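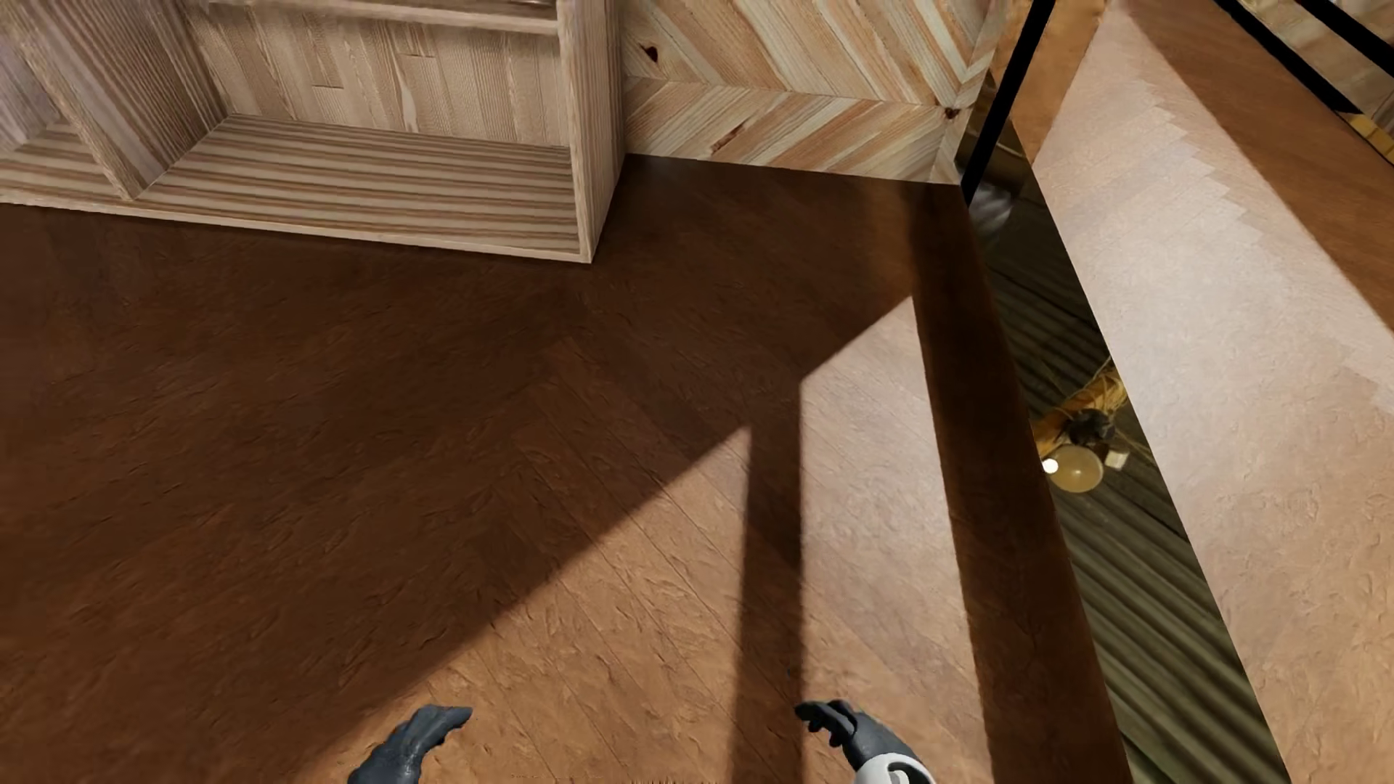

One trainee at the Trornbridge depot asked whether a faint smell of gas at a cooker justifies isolating the whole flat. It does, and the answer holds for every call in this unit.

Unit 4: Attending a reported escape

On arrival, do not ring the bell. Knock. Close the emergency control valve at the meter, open doors and windows, and leave light switches as found. Readings are taken at high and low level in each room, with the Gatau probe zeroed in outside air - never in the hallway.
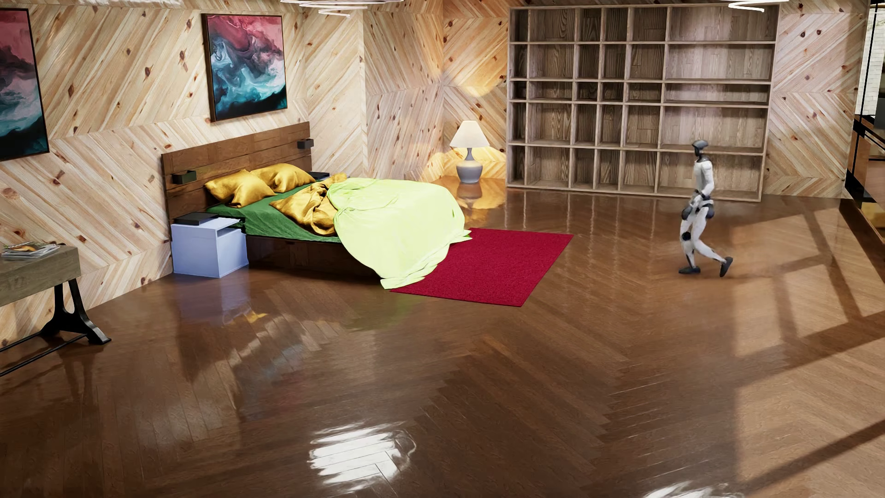
Bedrooms are included even where they contain no appliance, as pipework may run under the floor. Enter each reading on form 2926 before moving to the next room.

Tightness test: see Gebru handout, section 2. The Grarnar gauge must be level before it is read.

If an occupant is found collapsed, call for an ambulance from outside the building.

Reading for February: Unit 5, ventilation.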